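The call came in a little after four in the morning. A pickup had gone off the Drarkwood road where it bends above the quarry, and whoever had been driving it was gone.

Deputy Meller got there first. The truck was nose down in the ditch with the headlights still on. The driver's door was open. She put her hand on the hood, which was warm, then walked the shoulder with a flashlight for 200 yards in each direction and found nothing but a work glove.

The plate came back to Pantelis Konstantinidis, 14 Mill Lane, Nondomthorpe. She knew the name. He had fixed her mother's furnace once and refused to be paid for the second visit.

She drove over. The kitchen light was on, and he opened the door before she knocked.

"You found the truck," he said.

"Were you in it?"

"No."

He let her in and they sat down. He had his boots on, and they were dry. It had rained until three. 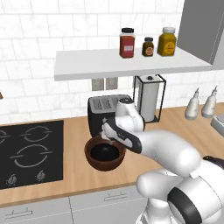
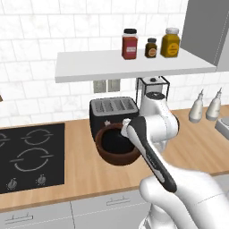

"Who was driving, Mr. Konstantinidis?"

He turned his cup around by the handle. He said he had gone to bed at ten and left the keys on the hook, same as always. She asked who else knew about the hook. He said everybody he had ever hired.

"That's a long list?"

"Kouris," he said finally. "He worked for me until January. I owed him 700 dollars. I paid him 300 and told him the rest was coming."

"Was it?"

"I thought so when I said it."

She wrote that down. He asked if there was blood in the truck, and she told him there was a little, on the wheel. He got up and took his coat from the back of the chair.

"He has a sister past the quarry," he said. "If he's walking, he's walking there. He won't come out for you — he might for me."

Meller thought about it. Then she radioed in that she was heading back up the Drarkwood road with the owner of the vehicle, and she held the door for him. It was almost light. He had an envelope in his hand, and she didn't ask what was in it.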